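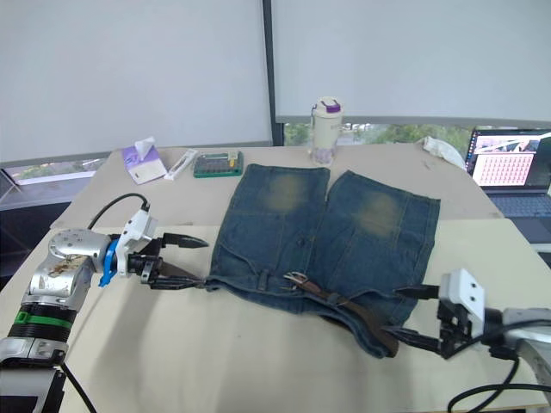

Tultard publishes folding and presentation guide for belted denim shorts

31 July 2019

Tultard, the garment care and resale preparation firm, has today published a guide to the folding, belting and storage of denim shorts. It is intended for shops, hire wardrobes and sorting rooms that handle second-hand denim in quantity, and replaces the single-page sheet issued with the Rolturport shelving system.

The guide covers shorts supplied with a belt already threaded through the loops. Tultard recommends that the belt stays in place during folding. The garment is laid flat on a clear, pale surface, with the waistband nearest the worker and the legs pointing away. The buckle is brought to the middle of the waist. Both ends of the waistband are then held and drawn level, so that any bunching at the lower corners is removed before the first fold is made.

Faded areas are treated separately. Worn patches on the upper legs, including those with a yellowish cast, are recorded as colour variation and do not lower the grade unless the weave is broken. Seams and pocket stitching are checked by touch as well as by eye.

Folding is lengthwise, one leg over the other — the buckle must remain on the outside of the fold, where it cannot mark the denim. Leather belts should not be pressed under stacked garments. Stacks are limited to 5 pairs per shelf position.

The method was tested at the Grímsdóttir sorting room on 511 pairs of shorts in mixed sizes. Pairs fitted with a belt were stored for up to 100 days and inspected for creasing at the waistband and for marks left by the buckle. The results are set out in an appendix, with a table of fold widths by waist size.

A first printing of 1,000 copies will be distributed through Prallano, which also supplies the matching shelf labels. Existing Rolturport customers will receive one copy per site at no charge. Further copies may be ordered from Prallano under the heading Denim, Short, Belted.

A second part, covering full-length jeans, is in preparation.

ENDS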